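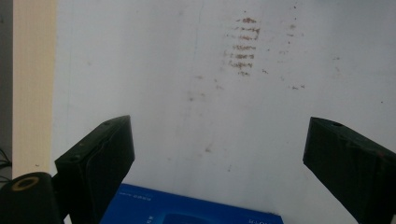
How to Prepare for and Run a Station at the Tillirard Open Day

Staff of the Curstead Robotics Laboratory are asked to read these instructions before presenting a hand-held gripper station to visitors. The program takes place in February, and each demonstration lasts 34 minutes. Groups are limited to 6 guests.

1. Before the guests arrive

Sign out a pair of grippers from Ljubica Hodžić and enter both in the station log. Open and close each one fully by hand. Report any stiffness at the desk and do not attempt a repair. Place the demonstration items on the board and start a short test recording. Delete the test once it has played back correctly.

2. The first demonstration

Begin with a single object. Close the fingers slowly, lift, hold for a count of four, and set the object down again. Repeat the action without speaking, then explain it. Guests follow the explanation more easily once they have watched the motion through.

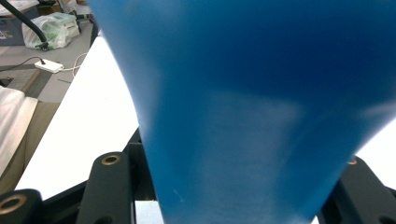 May guests try the grippers themselves?
Guests aged 12 and over may do so, one at a time, with a staff member standing beside them.

Show each guest how to hold the handle before any recording begins. Failed grasps should be kept. The Gkikas archive now holds 1,904 recordings, and those in which an object slips are used as often as the others.
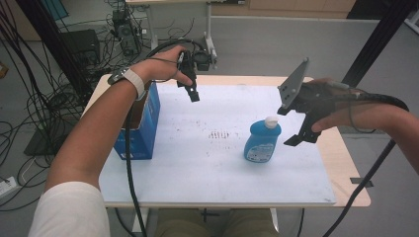

The second demonstration introduces work with both hands. It is the part of the visit that requires the most practice, and presenters should rehearse it with Makis Liapis in advance. Keep one gripper over the middle of the board while the other approaches the bottle from the right. Let each cable drop over the edge of the table, clear of the items. Speak only between movements.

3. Closing the station

Stop the recording, write the group number in the log, and return the grippers to the desk. The board may be left in place for the next group.

Contact: Visitor Office, Curstead Robotics Laboratory
© Curstead Robotics Laboratory. All rights reserved.
Back to top

Shares: 34 | Comments: 4

Related items
Booking a Group Visit to Tillirard
Using the Gkikas Archive
Brurnetti Hall: Directions and Parking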